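FOR IMMEDIATE RELEASE
December 24, 2024

Plollow Adds Desk Nook Clearing to Its Home Organizing Service in Dunmore

DUNMORE. Plollow, a home organizing firm, today announced a fixed-scope service for built-in desks and wall nooks. The service is named Pona and is available to households in Dunmore and Pramer. Bookings are open now.

Pona covers one desk surface per visit, plus any shelf fixed directly to it. A standard visit lasts 60 minutes. Work is limited to sorting, relocating and securing items already in the home. Electrical work, drilling and the replacement of wall plates are excluded.

The service was developed during a trial that began in July and covered 38 desks. All were built into a wall or an alcove. Freestanding desks were left out of the trial and remain outside the scope of the service. 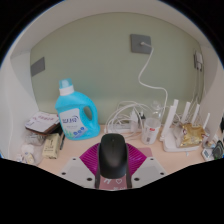
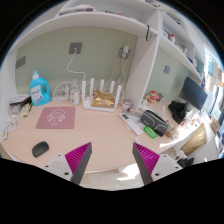
Each visit follows a set order of work. Items that belong in another part of the home are taken off the desk first and placed in a carrier for the client to approve. Cleaning and laundry products are handled at this stage, and a jug the size of the blue detergent container on this desk takes up space that papers or a keyboard could use. Bottles are moved upright with the cap closed. Papers, booklets and packets are then stacked by size and handed to the client, who decides what is kept. Plollow staff do not read or discard documents.

Cables are treated last. Network equipment stays powered throughout the visit unless the client asks otherwise. Each cable is followed from the wall outlet to the device, and excess length is gathered with reusable fabric ties. Routers are left in their existing position if the cable run allows no alternative. No object is returned to the top of a router, and a clear gap is kept on all sides of the housing.

At the end of the visit the client receives a one-page layout sheet. It lists the position of each item left on the desk and the location of anything moved elsewhere. A follow-up check can be requested within 9 weeks at no added charge.

Service terms

Desk width: no upper limit for built-in surfaces
Visits per booking: up to 3
Supplies included: fabric ties, carrier, layout sheet
Not included: storage furniture, waste removal, electrical work

Booking requests are accepted through the Plollow office in Dunmore. Clients are asked to state whether the desk holds network equipment when booking.

About Plollow

Plollow provides home organizing services for kitchens, closets, laundry areas and work surfaces. The firm is based in Dunmore and also serves Pramer.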